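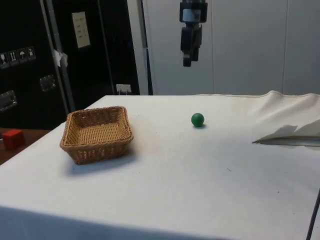 # 新闻稿:我们学生社团的“捡球进篮”开放练习,二月要和大家见面啦!

大家好,我是 Clementina Morais,Bramley 学生机器人社的宣传兼半个程序员(另外半个时间我在写作业)。社里让我写一份正经的新闻稿,我写了两遍都像说明书,指导老师看完只说了一句“你平时怎么讲就怎么写吧”。那我就照平时讲的来了,各位媒体朋友和家长多包涵!

先说正事:我们社今年报名了 Lullon 杯学生机械臂挑战赛,参赛项目叫 Clomska。二月我们会办一次开放练习,地点就在社团实验室,下午三点开门,校内校外的人都可以来看,不收门票。

## Clomska 到底要做什么

任务说起来特别短:机械臂从桌面上找到一个小绿球,夹起来,放进藤编篮子里。完了。我妈听完问我:“就这个?你们搞了一个学期?”对,就这个,搞了一个学期。

球是圆的,夹偏一点它就跑;篮子边沿比底部宽,还有一圈粗粗的编边,手臂放低了会蹭到,放高了球掉进去又可能弹出来。再加上比赛规则要求每一轮开始前球的位置都要换,所以不能把坐标写死,程序得自己看、自己算。我们最早那一版就是写死的,在自己桌上漂亮得不行,裁判模拟赛上球一挪,手臂很认真地去夹了一团空气。那天回去的路上大家都没怎么说话,然后第二天全都来得特别早。

现在这一版,识别和抓取是分开写的。识别组负责告诉手臂球在哪儿,抓取组负责怎么下去、什么时候合上手指、从哪个方向靠近篮子。两个组坐在同一张长桌的两头,吵架很方便。我在识别组,所以本文立场可能略有偏向,抓取组的同学看到请不要来找我。

## 数字也报一下(老师说新闻稿得有数字)

从开学到写稿这会儿,我们一共记录了 2,239 次抓取尝试。没错,每一次都记在表格里,成功的、失败的、手臂停在半空思考人生的,都算。其中有 595 次是换了新的夹取策略之后做的,我们现在分析主要看这一批,前面的留着当教训。

社里现在有九个人在做这个项目,从高一到高三都有。最小的那位同学刚进来的时候只会拧螺丝,现在整套标定流程都归他管,我们反而要排队求他。

经费方面,这学期花在耗材上的钱超过 395 元,大头是线材和备用的夹爪垫片。桌布是从家里带来的,洗过好几回了,有点印子洗不掉,就这么用着。

## 开放练习那天能看到什么

流程不复杂,我先剧透一下:

- 开场由队长讲五分钟比赛规则,我们会掐表,他很容易讲成二十分钟
- 识别组演示程序怎么找球,大屏幕上会同步显示它认出来的位置
- 现场连续跑几轮完整任务,观众可以上来指定球放在哪儿
- 最后是自由提问,想看代码的同学可以直接坐到我们电脑旁边

观众指定位置这一段是我坚持要加的。抓取组一开始不太愿意,怕有人专门把球放在刁钻的地方,比如紧挨着篮子。我说比赛的时候裁判也会这么干呀!后来大家投票,通过了。所以欢迎各位来刁难我们,真的,越刁钻越好,我们回去还能多几条数据。

有一点得先讲好:现场可能会失败。我们练习的时候也常常失败,有时候是光线变了,有时候是谁改了参数没告诉别人(不点名)。如果您是带着镜头来的记者朋友,麻烦多待一会儿,别只拍第一轮就走。
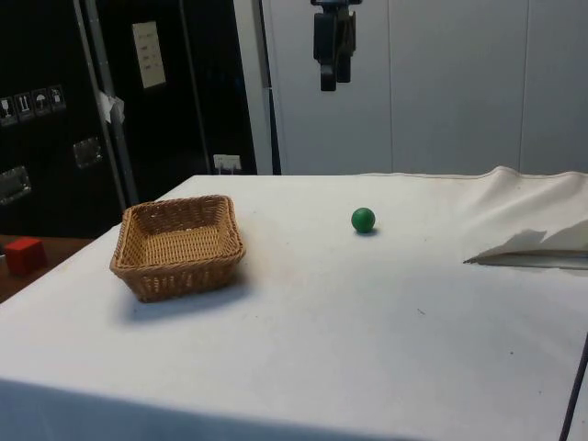 *图:Clomska 项目的练习桌,机械臂夹爪、绿球和藤编篮子。*

## 几句社员的话

我去问了一圈,想收集点像样的引言,结果收上来的是这些。

抓取组组长说:“我现在做梦都在调下降高度。”

负责标定的学弟说:“请大家不要靠在桌子上,谢谢。”他让我把这句加粗,我没加,但是**真的请不要靠在桌子上**,好吧我还是加了。

队长的版本比较正式,我原样抄下来:“这个项目让我们学会了把一个大问题拆成能在放学后两个小时里做完的小问题。名次当然想要,不过我更希望赛后这套东西能留给下一届接着改。”

我自己嘛,最喜欢的是手指合上、球跟着往上走的那一两秒。屋里会突然安静,连最爱说话的人都憋着气(对,就是我)。球真落进篮子的时候,隔壁教室来敲过门,让我们小声一点。

## 比赛和之后的打算

Lullon 杯分预赛和决赛,预赛按完成轮数和用时算分,决赛会换一种篮子,具体什么样子组委会还没公布。我们猜会更深、开口更小,所以最近在用纸箱和饭盒轮着练,饭盒效果出奇地差,球一掉进去声音还特别大。

比赛结束以后,我们打算把代码和练习记录整理出来,放到社团主页上,别的学校想参考可以直接拿走。Brophy 中学的机器人社已经来约过交流了,他们做的是叠积木,大家说好互相换任务试一次,看谁先出洋相。

## 想来的话

不用提前买票,但是实验室不大,请在社团主页的报名表里填一下人数,我们好摆椅子。小朋友可以来,需要大人陪着。媒体朋友要拍摄或者单独采访队员,也请在表里备注,下午三点之前到的话可以先看我们调试,那一段我觉得比正式演示还好看!

联系人:Clementina Morais,Bramley 学生机器人社宣传。在报名表里留言就行,我一般晚自习之后回复。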